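Call for participants: long-stay volunteers at the Husow valley farm and guesthouse

Stanora is looking for eight people who want to live and work with us at Husow for one season. You will help in the gardens, with the animals and in the guesthouse, and in exchange you receive a bed, three meals on working days and a place at our weekly workshops. The season starts in August and lasts 13 weeks. We prefer people who can stay for the whole time, but we will also read applications from those who can come for the first half only.

Husow is a small farm on a slope above the village of Damberg. We keep goats, hens and two old donkeys who came to us from other farms. The vegetable terraces were built by hand and they need repair every year. In the guesthouse there is space for 24 people, volunteers included, so in the high weeks it is quite full and you should be comfortable with company at breakfast.

What you will do

The working day begins at 7:00 and finishes after lunch, five days each week. Work is given out on Friday for the week that follows. You may be asked to feed and clean the animals, water and weed the terraces, repair stone walls, cook for the group, or prepare rooms when guests are leaving and arriving. Everybody takes a turn in the kitchen — also those who say they cannot cook.

In the afternoons you are free. Many participants walk, write, study or sleep. The bus from Damberg to the coast goes two times a day, and the last one back is early, so please look at the timetable before you make plans.

What to bring

Work shoes with a strong sole, a rain jacket, a hat for the sun, a head lamp and your own water bottle. The house stands high and the evenings are cold even in summer, so pack at least one thick knitted sweater. One large bag per person is enough, as the storage in the rooms is small.

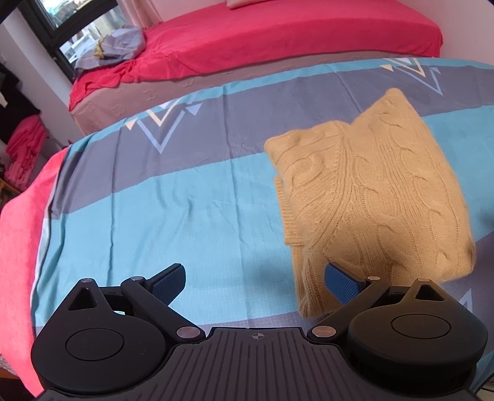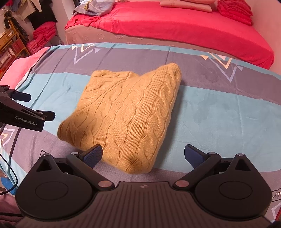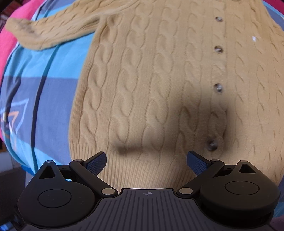

Cable knits on the bed.

Who can apply

You must be 18 or older and able to do physical work outdoors. Experience on a farm is welcome but it is not required. Our common language is English, and you do not need to speak it perfectly. If you play an instrument, can sew, or know something about bees, please write this in your application.

We cannot accept pets. For couples and friends we try to find a shared room, but we cannot promise it.

Costs

There is no fee for the program. You pay for your travel and your own insurance, and we ask for a deposit of 500 euros, which you get back on your last day. If you leave early for a serious reason, such as illness or a family matter, we also return it.

Two places are kept for people who cannot pay the deposit. They are supported by the Malabanan travel fund, and you only need to mention it in your letter.

How to apply

Send us one page about yourself. Tell us why you want to come now, what kind of work you have done, and how long you can stay. Please add the contact of one person who has worked or lived with you. We answer every letter, usually within two weeks, and then we arrange a video call — it is a conversation, and you are welcome to ask us difficult questions too.

Applications go to the Stanora office, with "Husow season" in the subject line.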